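Sundness Household Chores Trial
Progress report to the Pirner fund, 6/2/22

We have now logged 599 of the 1,000 tries promised for this stage at the Brarkville site. Most of the work since March has been small pick-up jobs, with grapes the hardest of them. Soft items in a box still go badly, and we would not call 62 clean runs a success. 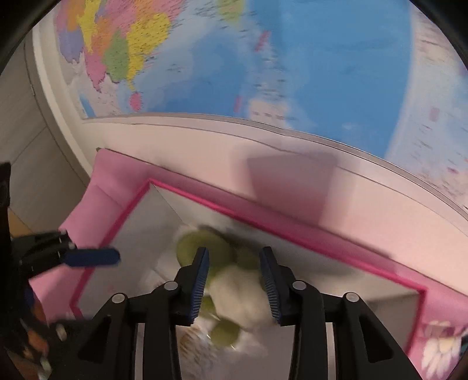 Can a machine tidy a kitchen on its own yet?
Only in short bursts, with a person close by to step in.

Bright's sales sheet says its arm is ready for homes. Our numbers don't back that up, and we ask that the line stay out of your newsletter. Of the 4,000 dollars left, we plan to spend half on softer finger pads. The shelf-stocking test is on hold until they arrive.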